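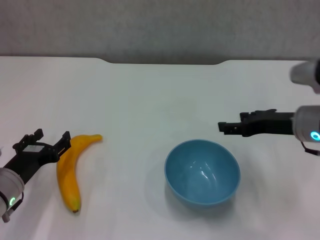 El Plerodar es un maletín para hacer calcos de inscripciones en papel húmedo y leerlos después en gabinete. Lo fabrica Waltari y lo he usado durante una campaña de estelas funerarias romanas, casi todas en arenisca, más dos pedestales de caliza. El manual dedica un apartado a la mesa de lectura y pide fondo claro sin brillo. Un tablero blanco, liso y mate como el de la foto cumple: las sombras salen suaves y la superficie no devuelve reflejos al papel. Sobre madera barnizada, el calco seco se lee peor en los bordes, donde la lámina es más fina.

## Contenido

- Papel de filtro sin encolar, en láminas sueltas
- Cepillo de cerda natural con mango curvo
- Esponja de celulosa
- Botella de 1.000 ml con pulverizador
- 4 tubos de cartón rígido para transporte
- Lámpara de luz rasante con brazo articulado
- Escala gráfica y fichas de registro

El papel es lo mejor del conjunto. Aguanta el golpeo en mojado sin abrirse por las aristas de las letras, incluso en capitales profundas con surco triangular. En los pedestales de caliza los ápices quedaron definidos y dos interpunciones que la ficha antigua daba por perdidas se leen con claridad en el reverso. El gramaje no figura en el envoltorio. Lo pregunté al servicio técnico y me remitieron a la referencia comercial.

El cepillo es correcto, algo corto de mango. En piedras colocadas en vertical obliga a trabajar con la muñeca forzada. La cerda perdió pelo el primer día y dejó de hacerlo tras el segundo lavado.

## Prueba en campo

El procedimiento fue el habitual: limpieza en seco, humectación de la piedra, colocación de la lámina, golpeo desde el centro y secado en el sitio. La pieza más exigente fue la estela 502 del catálogo Arnlow, con un campo epigráfico de cinco líneas, la última muy gastada. Con el Plerodar obtuve un calco completo a la segunda. El primero se desprendió por el ángulo superior antes de secar, por viento, y no lo atribuyo al material.

La lectura de la línea final sigue abierta. El calco permite ver un asta vertical y el arranque de una curva, compatible con P, B o R. La transcripción de Špela Todorova, hecha por autopsia en noviembre, daba una P segura. Yo pondría punto debajo.

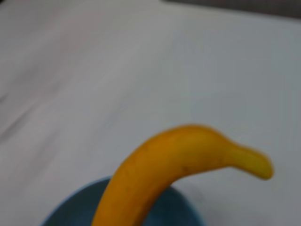 *Plátano en un cuenco azul, sobre la mesa blanca.*

## La lámpara

El brazo tiene dos articulaciones y un pie con pinza. La pinza abre poco y no abraza tableros gruesos. La luz es uniforme y no calienta el papel. El ángulo más bajo que permite el cabezal es suficiente para letra incisa normal y se queda corto para grafitos y líneas guía. El regulador no lleva marcas, de modo que no hay forma de anotar una posición y repetirla al día siguiente. En un instrumento destinado a comparar lecturas es un defecto serio. Yo lo he resuelto con cinta y rotulador. 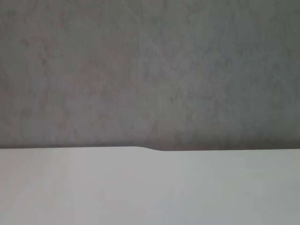 La distinción entre trazo y accidente sigue siendo el límite de cualquier calco, y el manual la despacha en un párrafo. El papel registra relieve. Registra igual una incisión antigua, un golpe de arado o una veta lavada. El color se pierde, y con él parte de la información que permite descartar falsos trazos. Piénsese en una superficie gris moteada como la de arriba, con una mancha más oscura y unas líneas finas en diagonal que podrían ser arañazos o marcas de limpieza: en un calco la mancha desaparecería, y de las líneas quedarían solo las que tuvieran profundidad. Conviene fotografiar la piedra antes de mojarla y archivar la foto con el calco. Las fichas incluidas no prevén un campo para ello.

## Comparación con el Awan

El Awan es el maletín que usábamos hasta ahora. Su cepillo es superior, con mango largo y cabeza intercambiable, y trae mejor lámpara. El papel es peor: se abre en los surcos profundos y amarillea pronto en el tubo. Tehsay Kassa sigue prefiriéndolo para pizarra y para epígrafes de letra pequeña, donde el golpeo es ligero y el papel sufre menos. En arenisca me quedo con el Plerodar.

## Valoración

Papel: muy bueno. Cepillo: aceptable. Lámpara: insuficiente para grafitos. Tubos: buenos, con tapa a presión que no se suelta en el coche. Fichas: prescindibles, ya que no admiten más que una propuesta de lectura por línea y carecen de espacio para el aparato crítico.

Waltari vende el papel por separado. Para un equipo que ya tenga cepillos y luz propia, es la compra razonable.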